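Sondano 发布“手把手”示教套件 Filip：拿起来就能教，厨房台面就是课堂

2020年12月29日

大家好，我是 Sondano 的 Bianca Dumitrescu，负责产品，也负责写这篇新闻稿。公关公司给过我一个版本，开头是“赋能”，第二句是“生态”，我读到第三句就去泡茶了，所以还是自己来写吧。

先说正事：从今天起，我们的手持示教套件 Filip 正式开放订购。一套里有两只手持夹爪、一个充电底座、一根备用线，还有配套软件 Dislow 一年的使用权。首批做了534套，订单按付款先后发货，学校和实验室可以先试用90天再决定留不留。

做这个东西的起因特别朴素。过去几年我们教机械臂干活，主要靠遥操作：人坐在一边，手里握着主控手柄，盯着屏幕，让另一头的机械臂跟着动。遥操作当然好用，我到现在也喜欢，尤其是手臂够不着、人也不方便过去的地方。可是教它收拾一盘水果，我得先订实验室，再搬桌子，再标定，折腾一上午，下午才开始抓第一个橙子。（而且遥操作抓橙子真的会把人抓出脾气来，手感隔着一层，力气大了小了全凭猜。）

后来同事 Kha Sầm 把夹爪从机械臂上拆下来，装了个把手，直接拿在手里去抓。就这么简单！手指怎么开合、从哪个角度下去、什么时候该慢一点，全是人自己的手在做，夹爪上的相机和传感器负责记。录下来的动作交给 Dislow 整理，再拿去训练机械臂。人走到哪儿，课就上到哪儿，厨房也行，仓库也行，我妈家的阳台也行（她同意了，条件是顺便把花浇了）。

Filip 跟当初那个拿胶带缠的样机比，变化不小。把手重新做过三轮，手小的人也能一只手合拢；开合的行程现在是连续记录的，半合、轻夹、松一点再夹紧，软件里都看得出来；左右两只夹爪的时间是对齐的，双手配合的任务不用事后再一段一段去拼。我个人最得意的是开始录制的按键，放在拇指底下，按下去有一声很轻的“嗒”，不用看也知道录上了。

软件这边也说几句。Dislow 会把一段长录像切成一次一次的动作，抓、挪、放，各归各的，哪一次手抖了、哪一次掉了，自己勾掉就行。想留着失败的也可以，我们团队里就有人专门收藏失败动作，说以后教机器人补救用得上。导出的格式是公开的，文档今天一起上线，不用我们的机械臂也能用这些数据，这一点我在内部吵过好几次架，吵赢了，很高兴。

水果是我们用得最多的一类练习。圆的会滚，软的怕捏，小柠檬和大橙子要张开的宽度差一大截，盘子还有个边。拿夹爪把柠檬夹稳，提到盘子上方，这么一个小动作，新手和老手录出来的曲线就是不一样。我们建议刚上手的朋友先别管速度，每个动作做得清清楚楚，进去之前停半拍，夹住以后停半拍，后面训练的时候会省很多事。

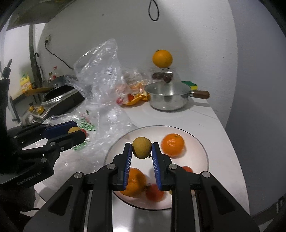 最难的部分其实是忘掉自己手里拿着工具，Raymonde Simard 这样告诉我们，头一个小时她总想用手指去帮忙，到了第二天就习惯了，录得反而比遥操作时自然，连平时放东西前先轻轻碰一下盘沿的小习惯都留了下来。她还提了个要求，希望夹爪的指垫能自己换，不用寄回来。

指垫的事我们听进去了！正式版的指垫拆下来只要拧两颗螺丝，包装里多送一副。清洗说明也写在手册里，温水加一点洗洁精，晾干再装，别放洗碗机。

在内测阶段，参加的朋友一共录了2,659段示教，内容五花八门：叠毛巾、插花、把调料瓶按高矮排队、给猫开罐头（猫很配合，录像里全是猫）。Wulan Ngui 带着内测小组跑前跑后，每个星期收一次意见，回来就堵在研发办公室门口念。下面这几条是她念得最多的，我挑出来跟大家交代一下进展。

第一条，太重。确实重，拿久了手腕酸。正式版减掉了大约200克，代价是外壳上少了一块装饰板，反正我觉得那块板子也不好看。

第二条，相机容易被自己的袖子挡住。这个我们没有办法替大家剪袖子，但是 Dislow 现在会在录制时提醒，画面被挡得太多就响一声，重录一遍比事后发现要舒服多了。

第三条，双手录的时候，左手总是“没事干”。这一条其实是教法的问题，也是我最想多聊两句的。很多人习惯了单臂遥操作，一只手干完再换一只手。换成手持以后，不妨按自己平时干活的样子来：左手夹着这一个，右手去放那一个，两边都在动。机械臂要学的是两只手怎么互相让路，老是一只手闲着，它学到的也就是一只手闲着。

有人问过我，有了 Filip，遥操作是不是就不做了？做，当然做。我们自己的流程是先用手持夹爪录一大批，把大概的动作教会，再用遥操作把机械臂够不到、转不过来的地方补上几段。人的手腕能拐的弯，机械臂不一定拐得过去，这种时候还得坐回手柄前面，老老实实替它找一条路。两种数据在 Dislow 里放在同一个项目下面，标签分开，训练时想怎么配比都行。研发部的 Vasilică Husar 正在写一份配比的经验笔记，写好了会放在官网的文档区，他写东西慢，催也没用，我替大家催着。

隐私方面也交代清楚。录制的内容默认存在用户自己的电脑里，不上传。要参加我们的共享计划，得在软件里单独勾选，勾了以后随时能撤回。在别人家里或者工作的地方录，请先打招呼，把不想入镜的信件、照片收一收，这也是内测小组一开始就定下的规矩。

培训这块，我们和 Pladel 合作开了入门课，线上线下都有，从握法讲到怎么给一段动作起个以后还找得到的名字（请不要再叫“新建任务最终版2”了，求求大家）。线下班每次人不多，两个人一组，一个录，一个看，然后换过来。看的那个人往往学得更快，我自己就是看 Kha 录了半天才明白，放下东西以后手要先松开再抬，千万别一边松一边抬。

明年5月还会有一次软件大更新，主要是加上多人协作，几个人在不同地方录同一个任务，能放在一起对比着看。已经订购的用户在使用期内免费升级，不用另外申请。

订购、试用和课程报名都在 Sondano 官网的 Filip 页面。媒体朋友想借样机，请通过官网的媒体联系表留言，写明想录什么任务、大概借多久，我会自己回。想来我们这儿现场试的也欢迎，带上你家最难拿的那样东西，我们一起录一段。

关于 Sondano：Sondano 研发机器人示教工具，产品包括手持示教套件 Filip 和示教数据软件 Dislow，用户有高校实验室、职业学校和小型自动化团队。

媒体联系人：Bianca Dumitrescu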